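Review: the Stergiou travel card wallet
Cultitz Consumer Advice Service
5/30/20

The Service was asked by its members to assess small wallets suitable for holding bus passes, library cards and staff permits. The Stergiou is sold in navy and in tan by the Endton shop and by post. It was issued to 34 members of staff, who used it in place of their usual wallet and returned a written form at the end of the trial.

Ease of use was judged first. The wallet opens flat and can be managed with one hand. New sleeves grip a card firmly, and several members reported difficulty in removing a pass at the barrier during the first days of use. This eased with wear. Thicker permits, such as those issued at the Sorkholm depot, remained awkward throughout and should be carried separately.

Durability was tested by repeated opening. The fastening on the first sample held for 200 operations without fault. On the second it worked loose after 197, which the Service regards as acceptable at this price. The stitching was sound on both. Clear sleeves of any make will cloud in time, and owners are advised to wipe them with a damp cloth and to avoid spirit-based cleaners.

Cards and sleeves on a wooden surface.
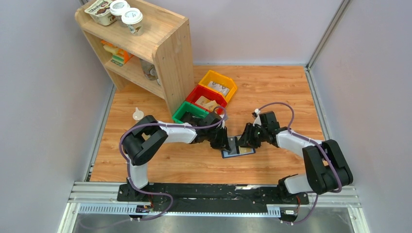
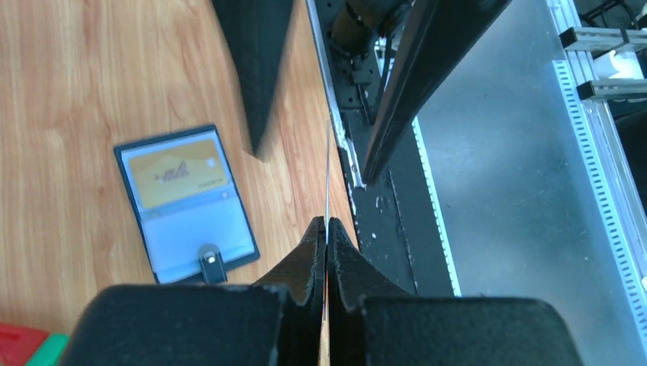
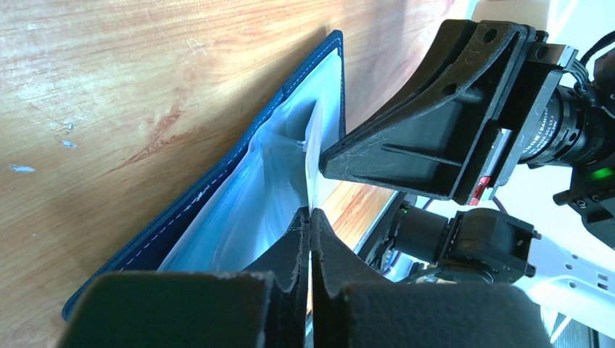
Theano Chrysikopoulos wrote in response to the draft of this review that the Service had been too generous about the sleeves, her own having split at the corner within a season, and that the maker had offered a replacement only on production of the receipt. She asked that the terms of the guarantee be set out in full.

The guarantee runs for one year from purchase and covers stitching and fastenings. Sleeves are excluded. Claims must be made in writing and accompanied by the receipt.

The Service rates the Stergiou as satisfactory for daily use with standard cards. A second report, covering the tan version, will be published in July.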